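Chapter 6
Washing Up by Hand

21/12/2022 – By the Lokgate housekeeping course team

A dish brush keeps your fingers out of the food and reaches places a cloth can't. Before you start, look at the bristles and press them with your fingertips. They should spring back. Bits of old food caught near the base will end up on the next plate.

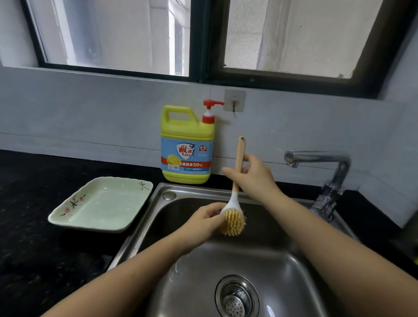 Stiff bristles suit pots and baking dishes. Softer ones are better for glazed ware and painted pieces – decoration can wear off under hard scrubbing. Rinse the brush after each use and hang it up by the hole in the handle.

Bowls need washing on both sides. Many people clean the inside and forget the base, where grease collects from the stack. Turn the bowl over, hold it firmly by the rim and work the brush across the bottom.
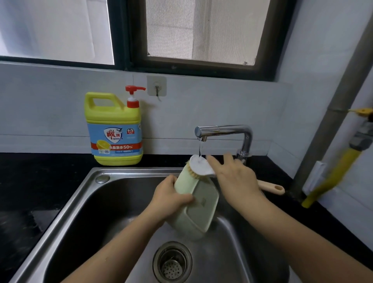
A thin stream of water is enough for this. Section 2 covers drying and stacking.

Last updated: July

Reader comments (2)

gravell_kitchen: We used this chapter with a group of 15. Could you add something on cast iron?

Meinecke: How often should the brush be replaced?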